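Skeser to Open Hat and Accessory Shop in Praltorgate

PRALTORGATE, 8th August. Skeser, the maker of felt and straw hats, will open its first shop in Praltorgate this month. The store covers 64 square meters and will carry the full Pesia line. 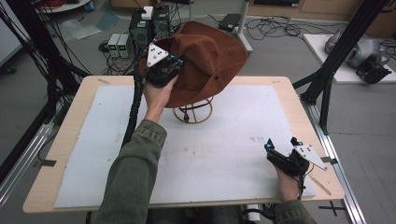
Repairs and Reshaping

Customers may bring in felt hats of any make for brushing, reshaping or a new sweatband. Most repairs will be returned within 3 working days. The shop will stock 600 hats at opening, including the wide-brimmed Bedoya. 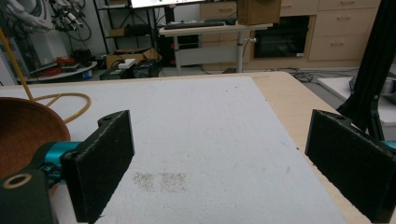 Vitória Sequeira
Head of Retail, Skeser

Press inquiries should be directed to the Skeser retail office.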